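# Wendville padded folding table

I've been folding on a Wendville for long enough now that I get cranky at an ordinary table. It's big, it's soft on top, and a shirt stays where you lay it (mine used to slide right off the old laminate one!). I sell them through my little shop in Jerkilthorpe, and I keep a few Andby cloth covers on the shelf too, for people who like a plain table with a cloth over it.

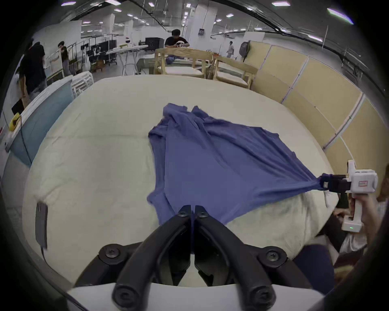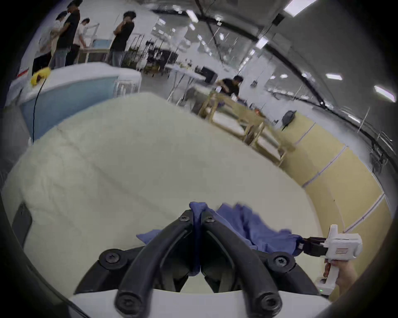

Padded top in the first two, cloth-covered table in the next one, then padded again:
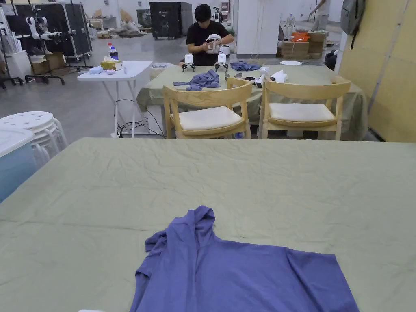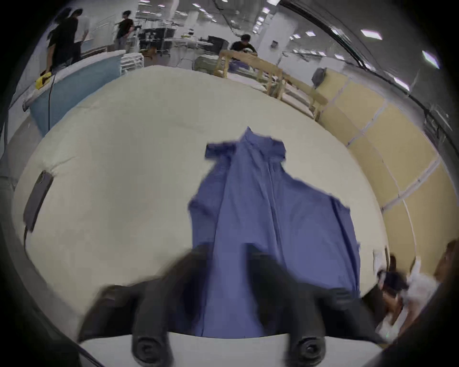

**Does the padded top go flat after a lot of use?**

It softens a little in the first few weeks and then pretty much stays put. Mine sees 80 shirts on a busy day and I still can't feel the base through it. If yours ever does sag, Usmani makes a replacement pad and you can swap it yourself in an evening.

A few odds and ends people email me about:

- Weight limit is 700 pounds spread out, so piles of laundry are fine (please don't stand on it)
- Legs adjust to six heights
- Wipe the top with a damp cloth and mild soap, no bleach
- Andby covers go in the washer on cold and come out creased, so iron them if that bugs you

Noreen Dhanial handles orders and Junaid Jadoon does deliveries. The next batch of tables lands in December, and you can put your name down now.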